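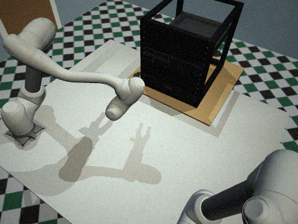 Workshop tips: sharing a bench with two robot arms

We've had our pair of arms at Parketti since August, and I love them! My shoulders love them too. The 16 of us on the shop floor have picked up a few habits that make the days go smoother, so help yourself.

Mark the work area on the tabletop. A thin outline is plenty. You'll stop setting your coffee in the wrong spot within a day or two.

Put a board under anything heavy that gets worked on. It saves the top, and you can slide the whole job over to the next person without grabbing the piece itself.

Check the feet on a frame before you start. One missing pad and it rocks, and then every reach is a little off.
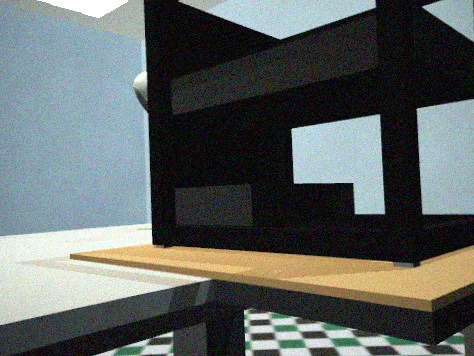 Walk to the far side and look through the openings as well. I used to skip this and paid for it with 11 restarts in one shift (my record, please don't beat it).

Learn the stop button with both hands – left hand too!

Swap jobs at lunch. Whoever loads in the morning does the checking after. We were all worried the work would get dull, and for me it's gone the other way. I get to fix things now, and I go home with energy left for my own projects.

Keep a notebook by the table. Ours is up to page 114 and half of it is doodles.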